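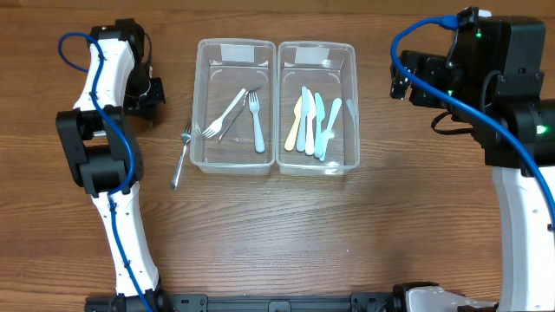 Ramthorpe Robotics Club Teaches Two Arms to Sort the Silverware, Mostly

RAMTHORPE, March. The Ramthorpe High School Robotics Club will hold its spring open lab at 6:30 p.m. in Room 17, where visitors are invited to watch a pair of robot arms put away forks and knives at a pace that any eight-year-old could beat and that most eight-year-olds would complain about less.

The project is called Trudine, after the cafeteria manager's late aunt, who was by all accounts strict about drawers. Its goal is modest on paper. Given a table, two clear plastic tubs and a mixed supply of cutlery, Trudine should put the forks in the left tub and the knives in the right one. Students have been working on this since the fall. The forks have been working against them for about as long.

"We picked cutlery because we thought it would be easy and we could move on to something impressive by winter break," said club adviser Wellington Guerra, who teaches physics and, when the schedule demands it, driver's ed. "It is now well past winter break. I have opinions about forks that I did not have before."

The club's 14 members split into two teams early in the year. One handles the arms themselves, including wiring, mounting and the tightening of small bolts that were definitely tightened last time. The other runs practice sessions, steering the arms by hand through the same short job again and again so that the software has something to learn from. A practice run counts only if every piece ends up in the correct tub without a person reaching in to help. The club set itself a target of 200 good runs before the open lab and has reached it, with a much larger number of other runs that members have agreed not to total.

Plastic knives have turned out to be the friendliest item on the menu. They are light and they forgive a clumsy grip. Metal knives are less forgiving, partly because they are thin and partly because they shine, and a knife that shines looks to the software like several knives or none. The current version of Trudine still drops one in with the forks now and then. The practice team logs this as "a filing error."

Clear tubs were another early decision that the club has had time to think about. They were cheap, they stack, and they are very hard for a computer to see. After a long afternoon in which the arms kept letting go of things just outside the rim, a sophomore put a strip of white tape inside the back wall of each tub. Results got better the same day. The tape is now listed in the project budget under "vision system," at a cost of nothing, as it came from the supply closet.

White plastic utensils in clear plastic tubs remain what the club's written report calls "an area of active interest."

Trudine will also travel. The club has entered her in the student division of the Idwood Regional Automation Fair, where 34 school teams will show machines that do household jobs. Judges score each entry on reliability, on the clarity of the written report, and on how well students answer questions while the machine is doing something they did not expect. Ramthorpe has been practicing the last category without really meaning to.

Travel costs and a set of spare motors were covered by a grant from Feng Tool & Supply, a local hardware business that has backed the club for several years and has asked only that its name be spelled correctly on the T-shirts. This year it is.

At the open lab, students will run Trudine for visitors every half hour until 8:30 p.m., with a short explanation before each run and, if needed, a longer one after. Guests may bring a fork or table knife from home for the arms to try. The club asks that nothing sharp, antique or sentimental be offered. Spoons will not be accepted. The club tried spoons in the fall and is not ready to discuss it.

Admission is free. Park in the east lot and use the gym entrance, as the front doors lock at 5:00 p.m. Light refreshments will be served, to be eaten with fingers.

New members are welcome at any time in the school year. No experience is needed, and patience can be picked up on the job. Students who want to join should see Mr. Guerra in Room 17 after last period.

Media contact: Wellington Guerra, Robotics Club Adviser, Ramthorpe High School. Reporters who would like to see a run before the open lab should leave a message with the main office and plan to stay for more than one.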